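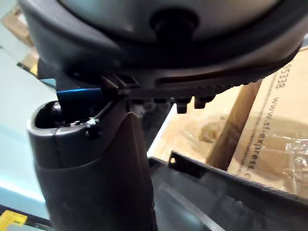

Teaching an arm by hand and by remote: pick and place between racks and boxes

Group project report, second draft. Module 4.

What we set out to do

Compare two ways of showing a robot arm the same task. One, you hold the arm and drag it through the motion (kinesthetic teaching, we just call it "by hand"). Two, you sit at the desk with a leader arm and the real one copies you. Then train the same small policy on both lots and see which does better. Task: go in between the shelving, take a wooden block, put it down by a box. Nothing fancy.

Split of work: Nesrin did most of the driving, Kaan the training, Kadir the logging script, me the writing up and about half of the hand demos. Supervisor was İlker Gündoğdu.

Recording

We kept 40 demos for each method. First lot was longer but 11 of the hand ones got thrown out, mostly because someone's sleeve or fingers were over the wrist camera. This is the big problem with by hand and we should of seen it coming. You grab the arm where it is comfy, and where it is comfy is right next to the lens. In the end we agreed to hold it at the elbow only. Slower, and the last bit of the reach goes wobbly.

Remote has no hands in shot but you lose the feel. Nesrin drove from the wrist view only, no looking up, because we wanted her to see what the policy sees. Her first tries on the Sunday were very jerky. By the afternoon fine.
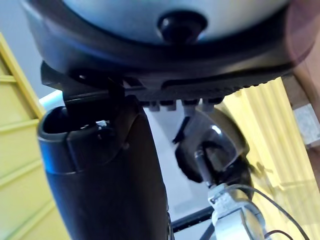
Samran Prasertsri

Delay was the other thing. The Domummont software we used for the leader arm buffers frames, and when the laptop was also saving video the picture came late. Kadir moved saving to a seperate machine and it got better. Demos from before that fix are not in the results.

Resetting between demos took longer than the demos. Put the block back, arm home, start logging, shout. We moved the block a bit each time but not in any planned way, which Kaan says is a weakness and he's right.

Results so far

Each policy trained for 700 epochs, same settings. Remote one is smoother on the way in and stops more cleanly. Hand one is faster but drifts sideways near the end, same wobble as in the demos, so it learned our bad habit. Both get confused if the block is turned.
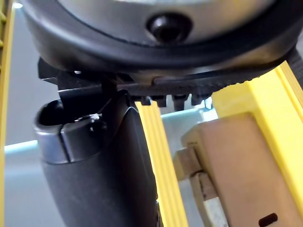 The policy only gets the wrist camera, so what is always in that view matters a lot. Part of it is the arm's own bits, which hardly tell it anything. What changes is the rest. With the block lying left of the cardboard box and a bit under its corner, there is not much of it to go on, and the grooved yellow bar stands up the middle of the view with far stronger edges. We think the hand policy is steering off the bar. Quick test: mask the bar out, run again. Not done yet.

To do before hand in

Mask test as above. Plan the block positions properly, on a grid. Redo the hand demos with the elbow grip from the start, not half and half. Ask İlker if we can have a second camera higher up. Kaan to put the loss curves in the appendix, Kadir to tidy the log format so the two sets match.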